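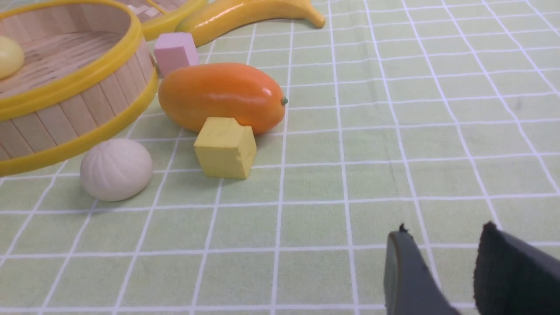 Benine Wipe-Clean Tablecloth, 4-seat size

I have been through a lot of table coverings, and most of them fail in the same place, which is the fold line. The Benine is a coated cloth sold by the length or in ready-cut sizes, and I bought the ready-cut one in May to go on the kitchen table, where we eat, do paperwork and let the kids play. Mine is the light green with the thin white grid. There are plainer colors in the range, but I wanted a pattern that would hide small marks without being busy, and pale lines on a pale ground do that well enough. It also looks fine under toy food and blocks, or under a bamboo steamer basket with a yellow rim, and that is most of what I ask of a tablecloth on an ordinary afternoon.

Out of the package

It came folded flat, not rolled, so there were creases. The leaflet says to leave it on the table for a day or put it in the dryer on low with a damp towel. I left it. The long creases were gone by the next evening, but the short ones near the middle took the rest of the week. If you are buying it for a party, open it early. There was a slight smell, like a new shower curtain, that went away with the windows open.

The hem is stitched on all sides. My last cloth, a Vellex, had a raw cut edge that was supposed not to fray. It didn't fray, but it curled up and collected crumbs underneath. The Benine edge hangs straight. The corners are square and not weighted, so outdoors you will want clips. None are included.

Size and drape

The 4-seat size gives a drop of a hand's width on the long sides of our table and a bit more at the ends. I would not go any longer with chairs that tuck in close. The cloth is thicker than the Vellex and stiffer when cold, and for the first few days the corners stuck out a little. They have since relaxed. It doesn't slide. The underside has a brushed feel and grips wood well, less so glass – I tried it on the porch table and it crept toward whoever was leaning on it.

Cleaning

Ketchup, juice, cocoa and washable marker all come off with a wet cloth. Coffee comes off if you get to it the same day. Turmeric does not come off completely. I had a yellow patch from a dish of rice that faded after two rounds with dish soap and baking soda, and I can still find it if I look for it. Ballpoint pen is permanent as far as I can tell. The leaflet warns about both, so I can't complain much.

I have machine washed it 2 times, cold and gentle, hung over the shower rail afterward. The coating shows no cracks. Benine claims 500 wipes and 100 washes before any wear shows. I have no way to check the second figure, and I would guess we have a long way to go on the first.

Heat

Don't put hot pans on it. I set down a mug of tea without a coaster every day and there is no ring, but a casserole dish straight from the oven left a dull spot with a slight ripple. That was my fault. The shine has not come back. We now use a cork mat.

Compared with others

The Vellex is cheaper and thinner, and you can feel the table through it. It is fine for a craft table or the garage. I used one for more than 2 years before the fold lines split. The Sundaram is woven cotton with a light coating and looks much more like real cloth, but grease soaks into it and the wash instructions are fussy. For guests I would choose the Sundaram. For every day I would choose the Benine.

I also looked at the clear Punovora sheet that goes over your own tablecloth. It protects well, but it glares under a ceiling light and forearms stick to it in warm weather.

What I would change

A round version would be useful, and so would a matching runner to cover the spot where the casserole sat. The label is a large square of stiff fabric sewn into one corner and it shows on the top side as a row of dark stitches. I picked it out with a seam ripper. The price is fair for the thickness, though I would wait for a sale if you need two.

Rating: 4 out of 5

Posted August 15, 2021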